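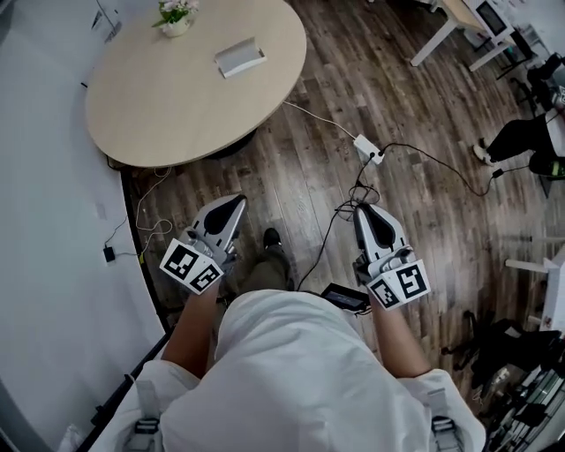
Rochelle Szabo

Home Tickets Knowledge base Sites Log out

Opened Thu 25 October by Rochelle Szabo, Plirport site

Left gripper drops out part-way through a recording

Priority: normal
Assigned to: Leobardo Cisneros

The left hand-held gripper loses tracking during tray work at the round table. Vunero carries on recording and gives no warning. The fault only shows at upload, when the left-hand path has a gap in it and the take is rejected. The right gripper is fine.

It started after the Vunero update. Before that we had 1,165 accepted takes from this room and very few rejections. Yesterday Nesrin Uçar lost six in one shift.

Steps to reproduce:
1. Put the harness on, pick up both grippers, start a new take.
2. Stand at the table and lift the tray with both hands.
3. Put it down, turn towards the microwave desk, turn back.
4. Stop and upload.

Tried so far:
- Restarted Vunero. No change.
- Wiped the marker blocks on both grippers. No change.
- Swapped hands. The fault stays on the left side, so I don't think it is the gripper itself.
- Moved the black cable away from where we stand. No change to the fault, but please can we have a longer lead? There is a power strip on the floor by the table and we turn round a lot with our hands full.

One more thing for whoever picks this up. Our acceptance rate goes on the Karras shift sheet under our own names. People who used to be on trays and clearing all day now do half of it as recordings, and a rejected take looks like slow work. Nesrin was asked about hers this morning. Can these be marked as a system fault? 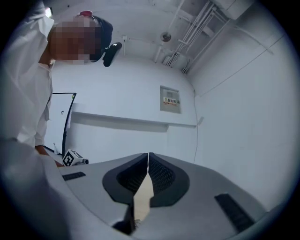 Updates

Leobardo Cisneros
Thanks, that's clear. Please check one thing: when you bend down over the table, does the left marker block go behind your sleeve? Try two takes with the sleeves rolled and two with them down, same steps.

Rochelle Szabo
Done. Sleeves rolled, both accepted. Sleeves down, both rejected. We had them down all last week – the heating was off.

Leobardo Cisneros
Then it is the block being covered. The old version filled in short gaps and the new one rejects them. I've put the gap setting back to what it was in May. Please keep sleeves rolled until Camavon confirm it.

Polyxeni Nikolaidis
I have taken Nesrin's six off the shift sheet. From now on rejected takes will be listed by room, with no names, until this is closed. Longer lead ordered.

Rochelle Szabo
Normal takes this afternoon, all accepted. Could Vunero beep when it loses a hand? We would stop and start again, which is quicker than finding out at upload.

Leobardo Cisneros
Raised with Camavon as a separate request. Leaving this one open until the lead arrives.

Status: waiting on parts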